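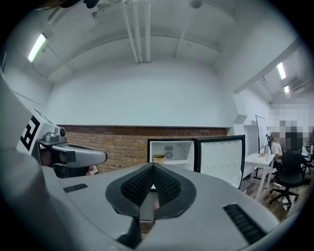 Should a mini fridge be left open when it's switched off for a few weeks? Prop the door open after you clean it, and leave it open until you plug it back in.

Tue, 17 December 2019
Subject: Re: [building-list] Little fridge over the break

Corinne Oyelaran wrote:
> We're closing up the Kassab room for the break and the question of the
> little fridge has come up again. Last year it got unplugged and shut,
> and the smell in January was bad enough that we had to keep the hall
> door closed. I've wiped it with dish soap and that didn't do much.
> Can we just leave it running on low instead? Also, is it okay where
> it is, in front of the brick, or does it need more space behind it?
> I'd like to have this done before I go on Thursday.
>
> Corinne

Corinne,

I would turn it off. If there's nothing in it there's no point in running it, and the outlets in that room share a circuit with the Norov office, which trips when they have the space heater on. If it trips on the second day of the break you end up with a shut fridge and no power, same as last year.

What I do with ours upstairs:

Take everything out, including the condiments. Anything unopened can go in the big refrigerator on the Prornedau side. They said there's room on the bottom shelf, but put a name on it.

Turn the knob to off first and then pull the plug. Put an old towel down in front and give it 4 hours before you start wiping. If there's ice, don't go at it with a knife. Somebody did that to the one we had before and that was the end of it.

For the smell, skip the dish soap and use baking soda in warm water, 4 tablespoons to a quart. Do the walls, the floor of the fridge, the back of the door, and especially the folds of the door gasket. I think the gasket was your problem last year. An old toothbrush gets into it. Go over it again with plain water and dry it with a clean rag. Don't slosh water near the knob or any vent – a damp cloth is enough there.

Then leave the door open. All the way is fine if it isn't in anyone's path. If it is, a rolled-up dish towel between the door and the cabinet will hold it. Tape a note on it so the cleaners don't push it shut. They did on our floor last December, note or no note, so maybe tell them too.

As for the brick, that's a fine place for it. I leave 6 inches behind ours, probably more than it needs, but the manual for yours should give a number. I looked for the manual in the Hirotus binder and only found the one for the microwave. If anyone on the list has it, please drop it in my mailbox.

When you're back, wipe it out once more, plug it in, and let it run empty overnight before you load it. If it still smells at that point I'd stop cleaning it and ask for a new one. There's 800 dollars left in the kitchen line and a small fridge won't use much of that.

One other thing – the key to the hall closet with the towels and the baking soda is back on its hook. It was in the Norov office.

_______________________________________________
building-list mailing list
To unsubscribe, send a blank message with "unsubscribe" in the subject line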